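Workplace automation (from the Bustden community encyclopedia)

Workplace automation means handing a job, or more often a bit of a job, to a machine. I've been asked to keep this entry going and I used to pack boxes at Loncombe myself, so you'll get plenty of packing in it (sorry, office people!).

People tend to picture the whole shift vanishing overnight. What I saw was smaller and odder than that: one task goes, the ones on either side of it stay, and your day gets rearranged round the gap.
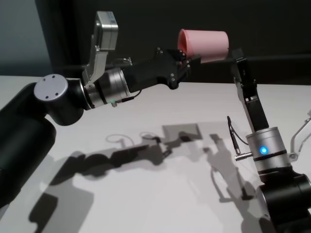
Handling is the part of the work that changes most for packers. You stop doing the lifting and start doing the watching, and watching is tiring in its own way. A pair of arms can have a pink plastic cup up in the air on its side, the fingers of one closed round the base, and your whole job is deciding whether you're happy with that grip. At Loncombe we had 28 packers on the floor when the change began, and 4 of them moved over to minding the arms. The training took three days, which I thought was stingy, though I did enjoy it!

Pay is where it gets touchy. Minding is a different grade from packing at Loncombe, and the gap was still being argued over in July. The Tripathi site put everyone on one grade from the start, and I know which I'd have picked.

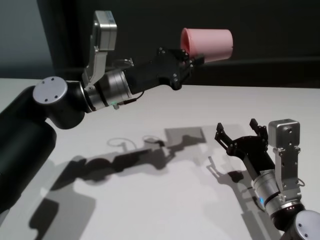 Zdenka Jurić wrote in to say that this entry makes too much of grades and not enough of company. On her old line people talked all shift, she says, and once the arms came in the minders were spaced so far apart that they ate lunch together like strangers. She'd like to see rotas that swap people between packing and minding every few hours.

I've no quarrel with that, and rotas are now covered under Shift patterns.

See also: Shift patterns; Packing; Atia agreement

Last edited 5/10/19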